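Cold weather tempo runs, pace or effort?

ringa_12
Training for the Clasville half. In December my tempo pace drops by 12 seconds a mile at the same heart rate. Do I hold the pace and accept the higher heart rate, or hold the effort and log a slower run? Route is the Hosmont loop, flat apart from one bridge.
Ruth Inga

pruvost_hill
Hold the effort. Tempo work targets a physiological threshold, and the watch pace is a proxy for it. Wind and heavier clothing both change the proxy.

tessier.i
Disagree in part. If every run is by effort you lose the feel for race pace. I do one session in 4 at fixed pace, on a treadmill if the path is icy. Wrist heart rate is also unreliable in the cold – use a chest strap before drawing conclusions.
Inès Tessier

wukis_runner
Clothing matters more than people admit. I moved from loose pants and a cotton tee to fitted tights and a thin wool layer and got back roughly half of the difference.
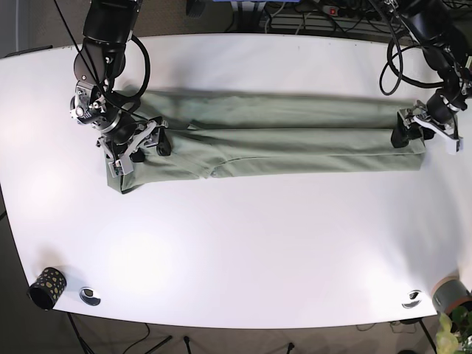
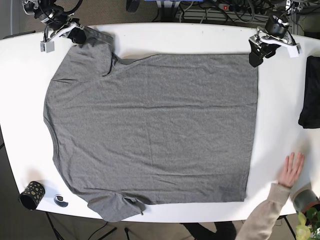 Pants first, T-shirt second.

ringa_12
Does a 400 meter track solve the pacing problem in winter?

pruvost_hill
Only partly. A track gives you accurate splits and removes the bridge, but cold air and headwind still cost energy on every lap. Use it for short repeats and keep the tempo run on effort.

tessier.i
Our track is locked until spring, so that depends on the town. And I would still put some fixed-pace work in the last month before the race.

ringa_12
Chest strap ordered. I'll run the loop twice by effort, then once at fixed pace, and post the splits.

wukis_runner
Note the wind direction for each one. Without it the splits can't be compared.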